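Jultden supplies tabletops and small learning materials to schools, training centers and workshops. Our head office and showroom are in Arrieta, and our finishing shop is in Fornance.

## What We Make

Our tabletops are produced in 2 standard widths and in a matte finish that limits glare under classroom lighting. Charcoal gray remains the color most often requested – small pieces are easy to find against it, and it suits rooms used by both children and adults.

The Sirnex range of counting and building cubes was introduced to accompany the tables. Each set contains 54 cubes in assorted colors, green among them, with softened edges and a plain, unprinted surface. Replacement cubes may be ordered singly.

## Our Customers

Jultden currently serves 45 schools and training centers. The finishing shop has capacity for 3,000 tabletops a year, and orders for the fall term are normally accepted until the end of July.

## Visiting the Showroom

The showroom is open to customers by appointment. Finish samples may be borrowed for two weeks, and cubes from the Sirnex range are available to try on any of the tables. Requests for a visit should be sent to the Arrieta office in writing. 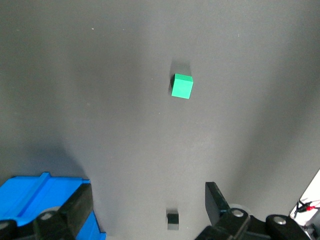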